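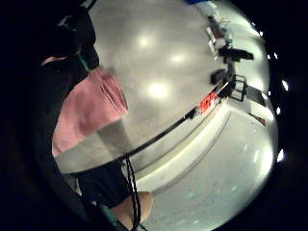

What should a glossy gray top be wiped with?

Plain lukewarm water and a soft cotton cloth, followed by a second cloth to dry it. Dish soap is fine for greasy marks if it is well diluted and rinsed off.

## 4. Work Table: Setting Up, Folding and Daily Care

Section 4 covers the gray tables with the black edge band in the Gindosby towel room. The tall shelving is in section 5 and the carts are in section 6. For the washers and dryers, use the El Khatib booklet kept in the office drawer.

There are 9 tables. They are all looked after the same way, apart from the two by the window, which have older feet (see 4.2).

### 4.1 Before you start

You will need:

- 2 soft cotton cloths, one for wiping and one for drying
- a bucket of lukewarm water
- dish soap
- Cenent surface cleaner, for stains only
- a bubble level and the flat wrench from the tool hook
- a dry broom and dustpan

Do not bring scouring pads, powder cleanser or melamine sponges to the tables. The gloss scratches easily, and a dull patch can't be polished back.

**Caution:** Cenent must not be mixed with bleach or with the machine descaler. Open a window or the hall door when you use it.

### 4.2 Placing and leveling the table

A table needs to be leveled when it is first set up and every time it is moved.

1. Sweep the floor where the table will stand. Grit under a foot marks the floor and throws the level off.
2. Clear the top completely.
3. Lift the table with one person at each end. Hold it by the frame underneath. Do not lift by the black edge band or by the ledge below it.
4. Set it down with room to walk on both long sides.
5. Put the bubble level across the middle of the top, first along the length and then across the width.
6. Turn the foot at the low corner until the bubble is centered. Clockwise lowers the corner and counterclockwise raises it.
7. Press down on each corner in turn. If the table rocks, go back to step 5.
8. Tighten the lock nuts by hand, then give each one a short turn with the wrench.

**Note:** The two tables by the window have plain screw feet with no lock nut. Check those for rocking once a month. Replacement feet have been ordered from Undier and are due in June.

**Caution:** Never drag a table, even a short way – the feet bend before they slide.

### 4.3 Wiping down at the start of a shift

1. Take everything off the top, including pens and label rolls.
2. Brush crumbs and lint toward you and into the dustpan. Don't sweep them onto the floor.
3. Dip the first cloth, wring it out hard and wipe in long, straight passes from one end to the other.
4. Run the cloth along the edge band.
5. Fold the cloth over a fingertip and go along any groove in the ledge. Lint packs in there and is hard to get out once it has been wet a few times.
6. Dry everything with the second cloth.
7. Crouch so your eyes are close to the height of the top and look along it toward the light. Smudges show up from low down that can't be seen standing over the table.
8. Wipe again where needed.

A faint smudge or two after the second wipe is acceptable on a table used for colored towels. Tables used for white towels should be gone over until they are clear.

**Note:** If the surface looks streaky after it dries, there was too much soap. Wipe once with clean water and dry it again. Adding more soap makes it worse.

### 4.4 Removing marks and stains

Try these in the order given and stop when the mark is gone.

1. Wipe with lukewarm water.
2. Wipe with a drop of dish soap on a damp cloth, then rinse with clean water.
3. Spray Cenent onto the cloth, not onto the table, and rub lightly in small circles. Rinse and dry.
4. Leave it alone and write it in the room log with the table number.

For particular marks:

- **Ballpoint ink.** Go straight to Cenent. Soap spreads it.
- **Label glue.** Lay a warm, damp cloth over it until it softens, then roll it off with your thumb. No knives or scrapers.
- **Dye from a new towel.** Soap and water while it is fresh. Old dye marks, pink and red most of all, may need Cenent twice.
- **Scuffs on the black edge band.** A dry cloth takes off most of them. Cenent turns the band cloudy over time, so keep it on the top surface.

**Caution:** Irons and steamers do not go on these tables, with or without a pad. Use the ironing station.

### 4.5 Handling towels at the table

The room turns out 3,000 towels a month, and most of the refolding comes from towels that were put down badly in the first place.

1. Bring one stack to the table at a time and place it at the left end. Leave the middle of the top open for folding.
2. Give the towel one shake away from the table.
3. Lay it flat with the label side up and smooth it from the center outward with both palms.
4. Fold the long sides in to meet at the center line.
5. Fold in half along that line.
6. Fold the short ends in by thirds, so that the outside edge shows a single rounded fold.
7. Turn the towel so the rounded fold faces you and add it to the finished stack at the right end.
8. Square the stack with your forearms when it reaches 20 towels, and move it to the shelf.

Left-handed folders can swap the two ends. Put the basket sign up so the next person knows which stack is finished.

A towel may be left hanging over the table edge for a moment while you clear space. It should not stay there when you leave the table. The hanging part picks up creases where it bends, and the weight can pull the rest down to the floor.

**Note:** A towel that touches the floor goes back to the wash even if it looks clean. Don't shake it out and fold it.

**Note on colors:** Fold whites first, then pale colors, then dark. New colored towels go through three washes before they are folded on a table used for whites. Chaimae Ashour keeps the list of which batches have had their three.

### 4.6 Damp towels

Check by pressing the back of your hand into the middle of the stack. The outside is a poor guide.

1. If a towel feels cool or heavy, take it out.
2. Check the ones directly above and below it.
3. Hang them on the rail, spaced apart, or return them to the dryer on low.
4. Dry the part of the table where the stack was before you go on folding.

Damp cloth left on the top overnight can lift the edge band at the joint. Table 6 was damaged that way and was repaired by Torbjørn Sæther with contact adhesive and clamps. The repair has held, but please keep wet things off that corner.

### 4.7 Edge band and ledge check

Do this once a month, and after any table has been moved.

1. Wash and dry your hands so you can feel the surface properly.
2. Run a fingertip slowly along the whole edge band where it meets the top.
3. Stop at any place where the band feels raised or sharp. Mark it with masking tape.
4. Look at the ledge from the side. It should be straight, with no sag in the middle.
5. Push up gently on the ledge. It should not move.
6. Write the result in the log, even if nothing was found.

**Caution:** Do not fold towels at a table with a raised band. It will pull loops out of terry cloth. Turn the red card face up on the table and use another one.

Small lifts can be glued by anyone who has been shown how (ask Siham Salem). If the lift is longer than your hand, or there is a piece missing, leave it for a replacement band. Bands are sold by Undier by the roll, in black, and the spare roll is on top of the supply cabinet. Store it flat. If it is stood on end it takes a curve that won't come out.

### 4.8 The floor around the table

The floor is pale and shows every speck. Sweep under and around each table at midday and again at closing, starting from the wall. Mop once the lint is up, since wet lint sticks to the floor and to the feet of the tables.

Leave the mopped part to dry before you walk on it or roll a cart over it. In damp weather the hall door can be propped open – use the rubber wedge, not a stack of towels.

### 4.9 Closing the table for the day

1. Move all finished stacks to the shelf and all unfinished ones to a cart.
2. Wipe and dry the top as in 4.3.
3. Hang both cloths on the rail. Do not leave them on the table.
4. Return the Cenent to the locked cabinet.
5. Initial the log.

### 4.10 Common problems

| Problem | Likely cause | What to do |
|---|---|---|
| Table rocks | Loose lock nut or grit under a foot | Sweep, level, tighten (4.2) |
| Streaks after wiping | Too much soap | Wipe with clean water, dry |
| Pulled loops in towels | Raised edge band | Red card, then 4.7 |
| Towels slide on the top | Top still wet | Dry with second cloth |
| Pink tint on white towels | Dye left on the top | Clean as in 4.4, rewash towels |
| Lint comes back after wiping | Groove not cleaned | 4.3, step 5 |

For anything not listed, write it in the log and tell Dwayne Baptiste on the morning shift or Mostafa Ashour after 3 p.m.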